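**Kollico Stone-Look Counter Film, matte, by the roll**

$80 a roll. Sample pack $19, and we take that off your first roll.

Start with the sample pack. I know every store says so, and usually it's a way to get your card number. In our case it saves us from handling returns on film that has already been stuck to somebody's counter and pulled off again, which we don't accept.

## What it is

A vinyl film with a printed stone pattern and glue on the back. The maker calls it a "surface renewal system." It's a sticker. It's a pretty good sticker, better than the two others we used to carry, and I still wouldn't call it a countertop.

One roll covers 1,554 square inches before trimming. The box rounds this up to "a full standard kitchen run," and I'd like to meet the kitchen. If you have a sink cutout, a backsplash lip, or a corner, buy two rolls. The pattern doesn't line up from one roll to the next, so plan on hiding the seam behind the stove or the toaster.

## Claims on the box, and what we think of them

**"Resists 2,000 wipes."** Maybe. The box doesn't say what was wiped on, or with what, or how hard. We wrote to ask in January and got a brochure back. With a soft cloth and dish soap, the piece on our shop counter still looks fine. With the green side of a sponge, the matte finish went shiny in a patch next to the register, and it stayed shiny.

**"Heat resistant."** Use a trivet. Ronaldo Dalisay, who does most of our installs, set a hot saucepan on a scrap to settle an argument. The scrap curled.

**"Removes cleanly."** From laminate, yes, if you warm it with a hair dryer and go slowly. From painted wood it took the paint. From tile it left glue in the grout lines, and we spent an evening picking it out with toothpicks.

**"Looks like real stone."** From across the room I'd agree. Up close, the veins repeat. Once you spot the repeat you'll keep spotting it, so lay the roll out on the floor first and decide whether you can live with that. Plenty of people can. My wife says I'm the only person who checks.

## Where we'd use it

- Rental kitchens, with the landlord's okay in writing
- Craft tables and desks
- Shelves, pantry shelves above all
- The inside of a cabinet that smells like the last tenant's spices (line it after you've washed it, please)

We wouldn't put it around an undermount sink, on anything outdoors, or over a counter that's already swelling at the edge. Water gets under the film and you'll have the same swollen counter with a bubble on top.

## Putting it down

Clean the surface twice. Let it dry overnight. Peel back a hand's width of the backing, stick that much down, then pull the rest from underneath while a second person smooths. I've seen the video where one man does it alone in a clean shirt. I don't believe the video.

Bubbles smaller than a pea mostly settle in a few days. Bigger ones need a pin. Change the knife blade for every long cut, and cut on the back side, where there's a printed grid. The grid is straight, which is more than I can say for the factory edge.

## Compared with the Munro sheets

People ask. Munro sells a stiffer sheet that bubbles less and costs more. It cracks if you try to wrap it over a rounded edge. Flat desk with square corners, get the Munro. Anything curved, get this one. We don't make enough on either to bother steering you.

## Buyer comments

"Second roll was a shade lighter than the first. Store swapped it. Film is okay." *Noel Tolentino*

"Been on the laundry shelf since we moved in, no lifting at the corners. Instructions are useless, use the ones on this page." *Jhun Salazar*

## Details

Sold by the single roll. Finish: matte only. The gloss version showed every fingerprint and we dropped it. Unopened rolls can come back within 30 days. Price checked March 15, 2023.

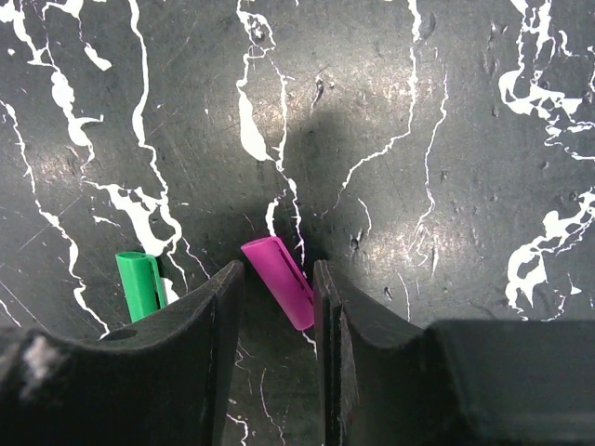 *Photo: Maribeth Lumanlan*

Dark gray with white veining is the look most people want, and it hides coffee rings better than a pale one does. Crumbs and flour show up on it right away. Order a sample, put it next to your stove, and leave it there for a week before you spend the eighty dollars.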